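The Long Novel and the Short Summer

Friday, July 23, 2021

I have been reading Leonilde Carrilho's novel Greltthorpe since May, and I am on page 212.
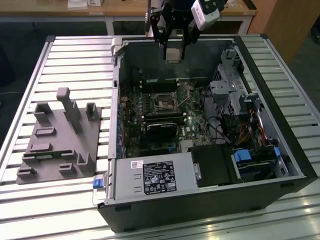

The book has 1149 pages, not counting the family tree, which folds out and which I have now torn twice. My wife read three thrillers and a history of salt in the same period. She leaves them stacked on the arm of the couch where I can see them.

I should say that I like it. I like it a lot! Carrilho can spend nine pages on two sisters dividing their mother's dishes and make me put off lunch to find out who gets the gravy boat. (Neither of them. I'm still upset.) But it is a slow book about a slow village, and every time I feel I'm getting somewhere an uncle arrives and has to be told everything from the beginning.

Part of the trouble is that I signed up to read it with other people. Kane Treloar, who I have known since grad school and should have stopped listening to by now, sent out an email proposing a "leisurely" group read, 39 pages a week. Leisurely for Kane, maybe. I fell behind in the second week, when we had guests, and I've been writing my comments ever since by reading other people's comments and agreeing with them in a different order.

Walid Masri caught me. He asked what I'd made of the flood. I said I found it very powerful. There is no flood. There's a long conversation about whether there might be one, and Walid tells me it goes on for most of a chapter and ends with everyone going to bed.

So I've dropped out of the group and I'm reading at my own speed, with a pencil, in the back yard, until the mosquitoes come out. It's much better. I've stopped checking how many pages are left in the chapter, or at least I do it less. Last night I read one paragraph about a priest's bicycle four times, and I couldn't tell you why except that the sentence keeps leaning over and then righting itself, the way the priest does.

For breaks I have Kagiso Steyn's stories, Skellavbridge, which come to 193 pages in total and fit in a jacket pocket. I'd start with the second one, "Ferry Money." The first is fine but it has a dream in it, and I have a rule about dreams. Steyn writes endings that stop about a sentence sooner than you'd like, and after Carrilho this feels like getting off a boat.

I also owe a few of you an answer about Nermin Kırmızıgül's essays. Yes, I've read them, and yes, I was too hard on them in the spring. The one on learning to type from her aunt is as good as anything I've read this year. The one on silence is still too long. I'm keeping that opinion.

Next up, in theory, is Ornent, the new poetry quarterly, whose first issue has been on my nightstand so long it has a coffee ring on it from a mug we no longer own. I'll post something when I've read it. Meanwhile a third uncle has just come up the road in Greltthorpe, and he looks like he wants to sit down.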